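A Nose for Turtles: Talking With Lwazi Oosthuizen About Didik

Lwazi Oosthuizen was already out on the porch when I pulled up, and so was Didik, a four-year-old springer spaniel with one brown ear and one that can't decide. Didik finds box turtles. He has been doing it for two seasons in the woods behind Pindia, and this July he had his best month yet: 21 turtles, every one of them measured and put right back where he found it.

"People think he must be rough with them, and he's so gentle!" Oosthuizen told me. "He lies down next to the turtle and looks at me like, well, are you coming or not?"

The two of them work for the Yap Creek turtle survey, which wants to know how many box turtles are left between the creek and Jeston Road before the new trail goes in. Walking the same ground without a dog, Oosthuizen said, she might find one on a good morning. Leaf litter hides them that well.

Training took 90 days, most of it in her backyard with cotton pads that had been rubbed on a turtle's shell.

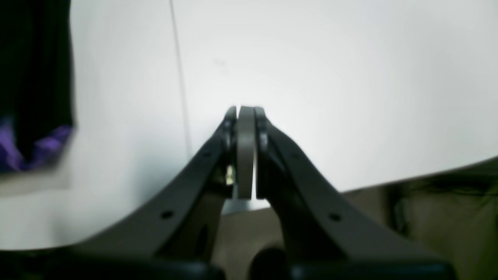
"He got the smell part in a week," she said. "The slow part was teaching him to lie down and wait. He's a spaniel! Waiting isn't in the blood."

His pay is a squeaky tennis ball, and she carries spares, having once lost the only one in a creek. They start at first light, quit when it gets hot, and on a long day cover 100 acres with plenty of water stops.

Cherry Mae Talavera, who runs the survey, went out with them for the first time last summer. She admits she was expecting a nice walk and not much else.

"We weren't ten minutes from the car and he was down," Talavera said, laughing. "I was standing practically on top of that turtle and I still couldn't see it. I've been a believer ever since."

Oosthuizen is now working with a second dog, a shy hound mix from the county shelter who has passed her first scent tests. She hopes to have her in the woods by spring.

Didik, meanwhile, had found my shoelaces. The next survey walk starts from the Jeston Road lot, and visitors are welcome if they leave their own dogs at home.

August 10, 2022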